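Jarnberg Garden Yard – simulator scene for school robot clubs

I run the after-school robotics club with Dagný Bech, and this is the yard we made so our lot could practise driving a two-armed robot before anyone lets them near the real thing. It loads in Lotari (version 4 or later) and the club licence covers 7 computers.

You start out on the lawn, with plenty of grass to get the hang of the arms before you meet anything solid.

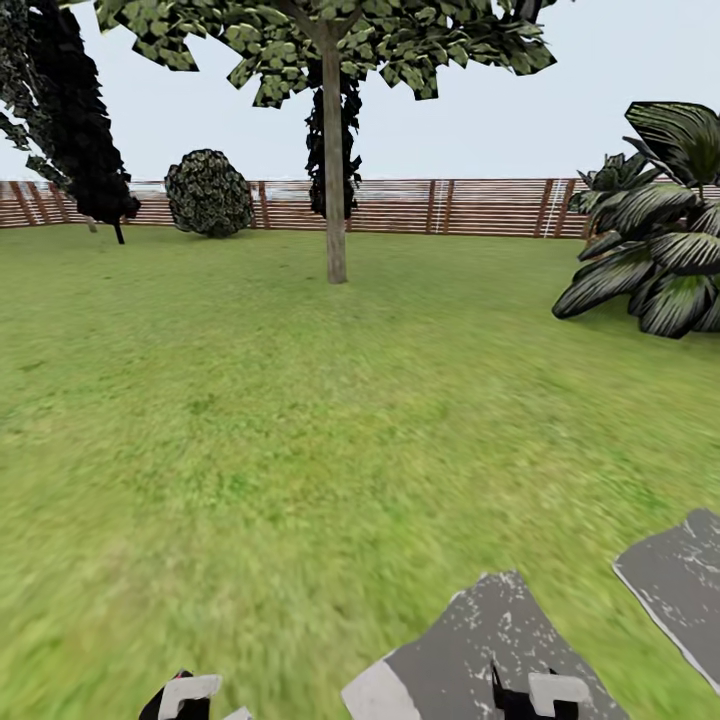 Robot's view across the lawn, grippers at the bottom.

I'm fond of that stripy plant on the right! The leaves are chunky because our club laptops are old, and I'd sooner have a smooth drive than fancy leaves. If yours are newer, have a play with the detail setting.

Once they can steer, send them over to the play structure. Getting a gripper right up to a tree trunk is the task we set first – it sounds easy, and my group argued over it for most of February. 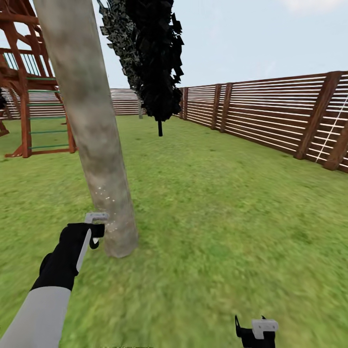
Gripper up against the trunk, play structure on the left.

What you get: the yard, the robot with both arms set up, 2 practice tasks and Dagný's worksheets. Download size is 230 MB. Gamepads work, keyboard too (a bit fiddly).

Last updated 04/01/2022. Bugs to Kári Vídalín, please, with your save file attached.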